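Jaremano Workspace Gallery: Black-Lined Bench

Bench 5 at Jaremano is the dark one. It has a black surface and a black backdrop, with light from overhead. The page covers surface, backdrop, lighting and the items kept on the bench. It was last revised in May, after the cloth was replaced. The other benches have their own pages.

Surface

The tabletop is covered in black fabric. The covering is pulled flat by hand and fixed on the underside of the table. Creases longer than a hand's width are steamed out before the bench is released for use. Lint is taken off with a roller at the start of the day and again after lunch. Wet cleaning is limited to spots, with plain water and a white cloth. Detergent left pale rings on the previous covering, and they never came out.

The old fabric lasted 18 months. It went gray along the front, where sleeves rub it, well before it wore through. The replacement came from Pekberg in the same weight but from a different roll, and the black is slightly warmer. Side by side the two are easy to tell apart under daylight. Under the bench light the difference is hard to find.

Backdrop

Matte black. Gloss and satin samples were tried first and both were rejected for glare. Fingerprints show on the matte finish as dull smears, so it is handled by the edges, with gloves if the panel has to come off. A thin metal rod runs vertically down the middle, with two thin cables pulled taut and crossing behind it. Cable tension is checked by hand whenever the backdrop is cleaned. A cable that can be pushed out of line with one finger is retightened. 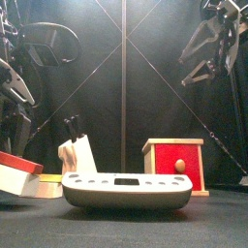
Dust is the main maintenance item on any black bench. It settles on the fabric within the hour and shows more on the horizontal surface than on the vertical one. The vent in the ceiling was redirected last year and that helped - the roller now picks up far less in the morning than it used to. A full strip-down and vacuum is done every 100 hours of use and logged on the Jitside sheet.

Lighting

The light comes from above. It lifts the upper center of the backdrop to a pale gray haze, and the corners and lower part stay dark. Raising the lamp spreads the haze over a larger area and makes it weaker. Lowering it does the opposite and puts a hard highlight on bare metal. The present height is a compromise and is marked on the lamp stand with tape. A diffuser was tested and taken off again, as it cost too much light at table level.

Room lights stay off while the bench is in use. The window blind is kept down from 2 p.m. onward in the summer months, when the sun reaches that side of the room.

Tray and loose items

The white plastic tray sits at the front of the bench, in front of the rod. White was chosen so that small items can be found again at the end of a session. Dark parts left directly on the fabric are easily lost, black screws most of all. Anything that does not fit in the tray goes back to the shelf before the lights go out.

The tray is washed weekly and dried fully before it goes back. Trays with a scratched base are moved to general storage and replaced from the Đỗ order, which is placed twice a year - the minimum quantity makes smaller orders pointless.

Related pages: Bench 2, gray surface. Fabric samples and suppliers. Lamp heights, all benches.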